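Makik is a shift-scheduling and time-tracking program for small and mid-sized employers, developed by the software firm Grorkex. It was written by Ivan Hnatiuk and Svitlana Ivanyshyn as an internal tool for a packing company, Lahlou, and later sold as a separate product.

Managers post open shifts to a shared calendar, and employees claim, trade or decline them from a phone or a wall terminal. Hours are rounded to the nearest 15 minutes - a setting that can be turned off - and exported to payroll.

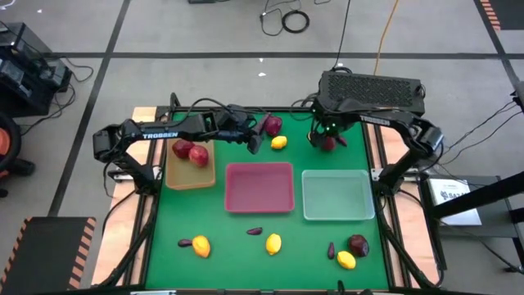
Two robot arms at a work table, one gripping a red fruit.

The basic plan covers up to 51 employees at one site. A larger edition, sold under the name Laltach, allows 1000 employees and adds overtime alerts and leave requests. Grorkex reported 844 paying customers in July, most of them in food packing and retail.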